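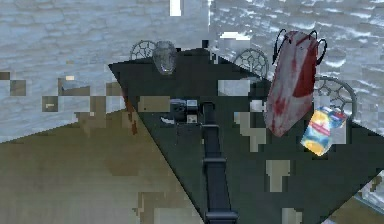 Everything costs money now, my daughter told me through the bathroom door, and did I want to pay before or after?

I said I'd pay after. She said after was more.

So that was how I found out about the shop. She'd named it Wenesix (I asked why, and she said because that was its name) and it had opened that morning in the upstairs hallway while I was making toast like a fool. The stock was our stuff. All of it was our stuff! My good scissors were in there, and the TV remote, and one of each pair of my husband's work socks. If you wanted the other sock, you already had the other sock, so really you were only paying for half.

She was six and a half. We had just moved to Rorinlow, we didn't know a soul on our street, and school was weeks away. I figured a pretend shop was a nice quiet thing for a kid to do. I bought my scissors back for 27 cents and told her what a great little store she had.

Big mistake. You should never be the first customer, and you should really never be a happy one.

By lunch the scissors were 129 cents. I tried to explain that people usually say a dollar twenty-nine and she said they could say it however they wanted as long as they had it with them. I said I'd only just bought them. She said yes, and then I'd left them on the counter, and the counter was in the shop. I looked at where the kitchen counter was and where the hallway was, and I opened my mouth, and she put a finger on a piece of paper taped to the wall. It was a map of the store. It was also, as far as I could tell, a map of the house.

"Not the garage," she said kindly. "The garage is yours."

My husband thought all this was hilarious until he needed his socks. He's a bargainer, he loves a yard sale, and he crouched down to her level and offered her a nickel for the pair. She looked at him for a long time. Then she raised the price.

"You can't do that," he said.

"You made a sad face when you saw them," she said. "So I knew you wanted them a lot."

He wore sandals to work.

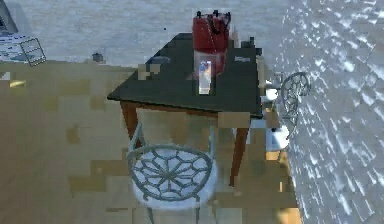
Her little brother was four and he didn't have any money, so she hired him. I'm still not clear on what his job was. He stood at the top of the stairs and said "No" to people. He was paid in raisins, which came out of the pantry, which was the stockroom, and when I pointed out that I'd bought those raisins at the Usero on the corner with my own actual money, he said "No" and he was right, that was his job, he was doing it really well.

The thing I keep telling people when I tell this story is that she never once cheated. That's what made it so hard to shut down! If you asked her a straight question about the merchandise, you got a straight answer. I asked if the flashlight worked and she said it didn't, it was broken before she got it, and she wouldn't buy it if she were me. I asked if the purple scarf looked good on me. She thought it over and said it looked good on the doorknob.

My mother-in-law called that week and asked to talk to her, and I put the phone on speaker and went on folding laundry (which I'd bought). Grandma said she'd love to visit the store sometime, and what would there be for an old lady to buy? My daughter said probably a new phone, because Grandma's made her sound like she was in a can. Then she said visits were free, but they had to end.

I grabbed the phone so fast I dropped a towel. Grandma was laughing so hard she had to sit down. She says it to us now at the door, every time, with her coat on. Visits are free!
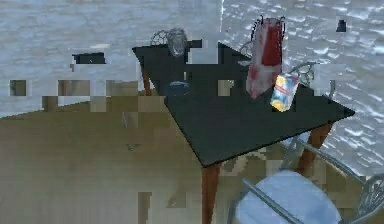

*Dark-topped table, with the glass jar at the back.*

It couldn't go on, obviously. I was spending real quarters. One night after they were both asleep I crept into the hallway to see if I could just sort of quietly repossess the can opener, and I found the cash box, an old shoebox under the bookcase. I sat down on the carpet and counted it. 204 cents. I'd have sworn it was twenty dollars. I'd been walking around all week feeling like I was being robbed by a professional.

There was a drawing in there too. It was a house with a big pointy roof and a sort of lopsided bell on the front, and a lot of people in a line outside it. Really a lot, all the way around to the back of the paper. Every one of them was carrying something different. One of them had a sock.

I put the lid back on. I left the can opener where it was.

In the morning I asked her, super casual, who she thought would be coming to the store next. She was eating cereal and she didn't look up.

"Nobody new," she said. "It's just you guys. We only know you guys."

Well. I stood there holding the milk.

So we moved the shop to the front yard. I put out a blanket and we carried things down, and I did insist on lemonade, and I did insist on keeping the socks inside. A woman came by with 2 boys on scooters. The bigger one asked how much for the broken flashlight. My daughter told him it was broken. He said he knew, he liked broken ones, he had a bunch at home. She looked at him the way I've seen people look at the ocean. 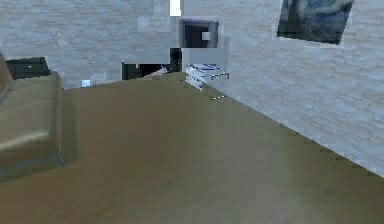 Does he have to pay, or can he just be in the shop, she whispered, pulling my ear down to her mouth so hard it hurt.

I said it was her shop.

She made him pay. But then she let him stand behind the blanket with her, and by the time the lemonade ran out he was telling people "No" along with her brother, and his mom and I had sat down on the step and made plans to take everybody to Pan for pizza. Wenesix closed for good sometime in November, when it got too cold for the yard. I never did get the scarf back. It's on the doorknob.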